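I want to make a case for the cheap phone case, the plain kind that comes in a bin by the register in a color you didn't plan on.

I've been buying them for years and I love them more every year! I know how that sounds. People will happily talk for an hour about the phone inside (the screen, the battery, whether the new one is worth it) and then slap it into whatever was on sale and never look at that thing again. But the case is the part you touch. You pick it up when you're half asleep, you turn it over in your coat pocket while you wait for the bus, and after a month your thumb knows every bump on it. I can't think of another object that gets held so much and talked about so little.

My favorite so far was a Plasar, bought in October at the Vasilakis market from a table where everything was stacked by color instead of by model. You had to dig. I dug for most of my lunch break, came away with a yellow one that cost less than the sandwich I skipped, and carried it through a full leap year, all 366 days. It went gray at the corners and the yellow turned a sort of mustard on the back, where my palm sits. I liked it better mustard.

The Durodik I had before that was the tough kind, with a double wall and rubber plugs over everything. It probably would have survived a fall from a roof, and I was always a little annoyed with it. Getting the charger in was a job. The buttons were so well protected that I had to squeeze with two fingers to turn the sound down, usually in a quiet room, usually too late. I gave it six months and then gave it away. 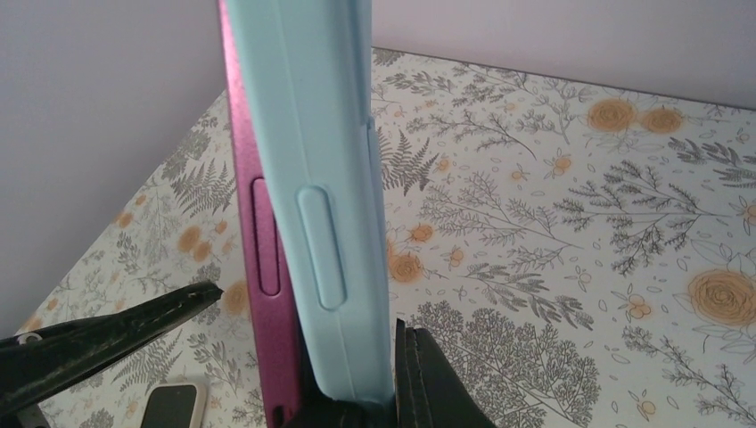 Buttons are where you can tell whether somebody cared. A good button cover stands up just enough that you find it without looking, and it gives a small, clean click when you press. A bad one is mush. My test in a shop is to close my eyes and find the volume with my thumb, and I do this with no shame at all, even when there's a line behind me. Unik gets this right on its cheapest model and, for some reason, wrong on the fancy one. I've owned both and I'd take the cheap one again tomorrow.

And then color! Phones themselves have gotten so careful. Black, a slightly different black, a white that's afraid of being white. The case rack is the one spot left in the store where somebody still puts tomato red next to mint green and lets you sort it out. I have a friend who switches hers with the season and another who has used the same orange one through three phones by trimming the camera hole with nail scissors (it looks terrible, and she won't hear a word about it). Both of them can spot their phone on a crowded kitchen counter from the doorway, and I'm forever picking up the wrong black rectangle at parties.

The argument on the other side is waste, and I take it seriously. A case that fits one model is junk as soon as that model is gone, and the camera bump moves a quarter of an inch every time the companies get bored. I'd love to see them agree on a shape and leave it alone for a while. Until they do, my own rule is one case per phone, worn until it splits, and then it goes to the drawer where I keep rubber bands and dead pens. The soft ones make decent trays for screws. I've also cut one into strips to stop a table from wobbling, and that table is still steady.

So next time you're stuck in line beside one of those bins, dig a little. Try the buttons. Take the color you keep going back to, even if it goes with nothing you own.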